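Cutlery after the meal

February 26, 2021

I changed the clearing order at home in July and have kept to it. Plates are scraped first and stacked at one end of the table. Knives, forks and spoons go into a plastic bowl, so one trip to the sink covers the lot. The woven runner stays down until the dishes are off, then gets shaken out over the step.

Marietjie Radebe uses a jug for this. I tried it for 2 weeks and it tips over when the handles are long.

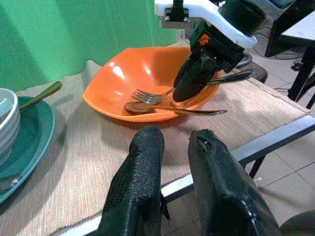 A wide bowl is more stable and rinses faster. Soaking time is 5 minutes.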